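## 4. What We Did at the Table

Our club at Gerkberg meets in the evenings, so everything in this section had to be done by students who'd already sat through a full day of classes (me included). We called the project Movley, and the plan was simple: let first-year members drive the arm by hand, record what they did, and see how much practice it took before their runs looked steady. We ended up with 200 runs from the whole group, and I drove 40 of them myself, which I loved and which my shoulders did not.

We used toy food and kitchen things for the whole study. I wanted objects that new members would have feelings about! A ketchup bottle on a plate makes people want to tidy up in a way that a gray cube never will. Figure 1 shows the table from three views, with the banana in play in the first two.

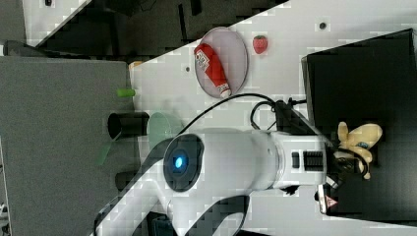 Each driver got one short practice turn and then went straight into recorded runs. I'd argued for a longer warm-up, and Esko Hämäläinen, who ran the schedule with me, argued against it. We went with his version, mostly to keep the evenings from running past closing. Looking back I think he was right, as the early fumbling was some of the most useful stuff we saved.

The soft toys were what people talked about most. With a plush banana you have to decide how hard to squeeze, and drivers had very different ideas about that. A few closed the fingers a tiny bit at a time, and others just went for it.

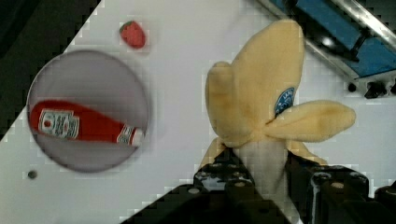 We threw out 73 runs before scoring. Most of those were started by mistake or stopped halfway, and a handful had no driver name saved with them (my fault, I'd left the name box blank by default). The ones we kept were scored by two club members working apart, using the Hodoroagă sheet we'd picked back in November. When their scores didn't match, they watched the run again together and settled on one.

**Figure 1.** The toy kitchen setup from three views. Objects include a plate, a ketchup bottle and a strawberry. 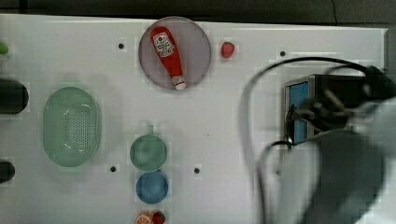 So why didn't we put every object back in exactly the same spot before each run? We wanted drivers to look at the table and think, and a fixed layout would have let them repeat one path from memory. It does make run times harder to compare, and we come back to that in Section 6.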